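Frequently asked questions: the Lirthorpe demonstration set

These answers are for staff, partner institutions and members of the public who wish to contribute to the Lirthorpe set or to use it in their own work. They were last reviewed on 26/04/2023 and replace all earlier guidance.

What is the Lirthorpe demonstration set?

It is a collection of recorded tasks, carried out in simulation by operators who guide a robot by hand controls. Each recording pairs what the cameras show with the movements the operator made. The recordings are used to train control systems that learn by example. The set is maintained by the Kasitz Institute, with technical support from Siletti.

Why are the examples gathered in simulation?

A simulated kitchen can be returned to its starting state at once, and a dropped or badly placed item costs nothing. It also allows the same task to be attempted by operators in different buildings under the same conditions. Contributors should not assume that a system trained only on these recordings will perform equally well on physical equipment. Users who intend to make that step are expected to carry out their own tests.

Which camera views are recorded?

Each recording holds views of the work surface together with close views taken near the grippers. Close views often show only part of an item, such as the lid of a can and the tip of one finger. They are kept in full, as they tend to carry the most useful detail in the moments before contact. 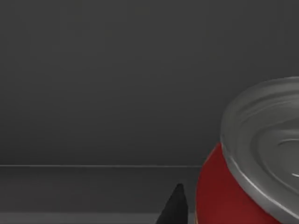

All views share a single clock. If one view is missing or out of step with the others, the recording is set aside and does not enter the set until the fault has been traced. Operators are asked not to repair timing faults themselves.

How many demonstrations are there?

The present release holds 706 accepted demonstrations. A further 306 are awaiting review and will be considered for the July release.

Who may act as an operator?

Any member of a partner institution may apply. New operators complete 30 practice runs, none of which are kept, before their work is considered for the set. Previous experience with robots is not required. Operators who have been away from the controls for a long period may be asked to repeat part of the practice.

What counts as an acceptable demonstration?

The task must be completed as written in the task sheet, without a restart part-way through. Small corrections are welcome. An operator who approaches an item at a poor angle, draws back and tries again has supplied a useful example, and such recordings should be submitted in the usual way. Long pauses are a different matter – they teach the system to wait – and reviewers will normally decline a recording that contains them.

Does the layout of the kitchen change between recordings?

Within one task group, the main fittings stay the same. In the countertop group, a round bowl stands at the back of a white counter, between two appliances. Camera position and lighting are fixed for the length of a session and are noted in the session record.

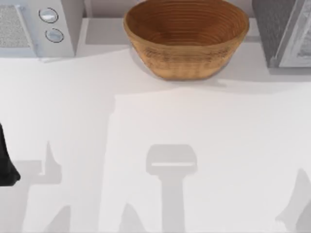 Changes to a layout are made by the Siletti team only. A contributor who believes that an item is in the wrong place should stop, save the session notes and report the matter through the contact address.

Are shadows and reflections removed?

No. Both arms may cast broad shadows over the counter, and these can be larger than the parts of the arms in view. A system in use will meet shadows of this kind, and it should meet them in training as well. Reviewers do not mark a recording down for shadow unless the item being handled can no longer be made out in any view.

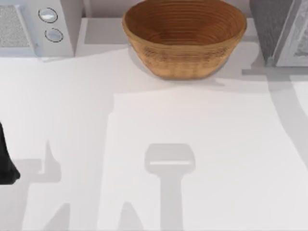 Countertop task group: gripper at the left, with arm shadows on the work surface.

How are recordings reviewed?

Every recording is watched in full by two reviewers, neither of whom was the operator. Where they disagree, the recording passes to the Yusof panel, whose decision is final. Results are normally returned within 7 working days. Reasons are given for each recording declined.

May a contributor withdraw a recording?

Yes, at any time before the release in which it would appear. After release, a recording can be removed from later versions, but copies already supplied to users cannot be recalled.

How can I obtain the set?

Requests should be made in writing, stating the purpose and the institution responsible. Teaching use is free of charge.

Contact: Lirthorpe Data Office, Kasitz Institute | © 2023 Kasitz Institute | Back to top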